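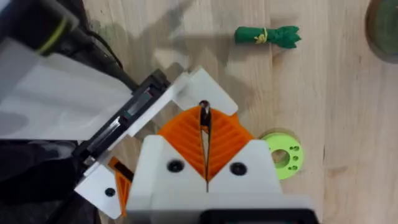
Frequently Asked Questions: Can machines do our chores yet?

We are a small group in Vurnholm that tests robot arms on household and workshop tasks. These questions come to us often by mail.

Can I buy a robot that does all my housework?
No. You can buy machines for one job, such as washing dishes or cleaning the floor. A machine that goes from the sink to the laundry and then repairs a chair, we have not met yet.

Which chores go best today?
Picking up hard things of medium size and putting them in another place. In our Barrera trial the arms had to clear a table 30 times, and 15 times they did it without help from a person. A child does better, but last year we could not have written even this number.

What is so difficult about cloth?
Cloth has a different shape every time you touch it. A cup stays a cup from every side. When a towel is folded or tied, the arm must guess where the corners are, and often it pulls at the wrong place.

Why do you use two arms?
Many chores need one hand to hold and one hand to work. Opening a jar is the usual case. Two arms can also get in the way of each other, so we let them move slowly.
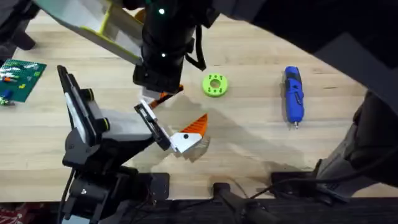 Two arms with orange fingers over the work table.

Can the arms use tools?
They can pick up some tools and pass them. To drive a screw straight is harder, because the arm must feel when the screw is tight. For the Griltorden workshop we tried this 58 times, and we would not give the result to a customer.

And on the shop floor?
There the situation is better. Parts come in the same position and the light does not change. Sorting parts into bins is a fair job for a machine. At home the table is different each morning.

How do the arms learn a chore?
A person guides them through it many times. Our collection, which we call Botine, has 3,058 recorded attempts, including the bad ones. We keep those because they also teach something.

Is it safe to stand near them?
We ask visitors to stay on the other side of the table while the arms have power. Small children should wait outside of the room.

When will it be ready for my kitchen?
We do not give a year. Please ask us again after the next trial in July.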